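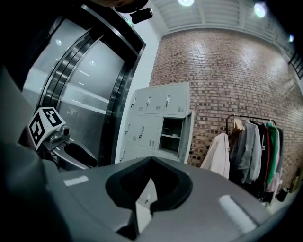 Streaks on stainless elevator doors, and dust on the brick next to them

Posted by Nazanin Rahimi, 11 October 2019
Viewed 2,078 times

I took over the cleaning of our building's hallways in September. The elevator doors are stainless steel with a shiny finish, and the frame around them is thick brushed metal. The doors show every smear, and with the ceiling lights reflecting in them you can see each wipe mark from down the hall. I have been using Clenerex glass spray and paper towels. It looks fine for an hour and then the streaks are back.

Second problem. To the right of the elevator there is a short piece of white wall and then red-brown brick. The brick holds dust along the joints, and when I wipe it with a damp cloth the dirt ends up on the white paint. Is there a better order to do this in? I have up to 3 hours per visit for the whole building, so I can't spend all of it on one floor.

Leopoldo Zamudio

You are probably using too much spray. I cleaned office lobbies for 12 years and this is what worked for me.

Wash the doors first with warm water and a drop of dish soap on a microfiber cloth, wrung out well. There is likely a film of old polish on them, and glass spray just moves it around. Go over them again with plain water, then dry right away with a second cloth. Paper towels leave lint.

On the brushed frame, wipe in the direction of the grain. If you go across it you will see the marks. On the doors, work from the top down in straight passes and overlap a little. Spray the cloth and keep the liquid away from the gap between the doors and from the call buttons.

Don't use steel wool, scouring powder or anything with bleach in it. Check with the building before you put any oil or polish on, as some finishes are coated.

For the brick, stay dry. Use a vacuum with a soft brush and run it along the joints, then do the white wall, then the elevator last. The first time is slow. After that it should go quickly.

Stella Kimaro

We use Viton polish at work and it's fine. Smells strong though.

Myrto Vasilakis

Agree with the dry brush on the brick. If the dirt is really stuck, try a small patch low down with a stiff nylon brush before doing more – old mortar can crumble.

For the white paint, a melamine sponge takes off most scuffs but it will dull a glossy wall, so press lightly. I would also ask what the brick was sealed with, if anything. Ours was sealed 7 years ago and now it only needs dusting.

Nazanin Rahimi

Thanks. I will try the soap and water first and leave the polish for now. Does the second cloth need to be completely dry, or is slightly damp okay?

Leopoldo Zamudio

Completely dry. Bring a few and switch when one gets damp.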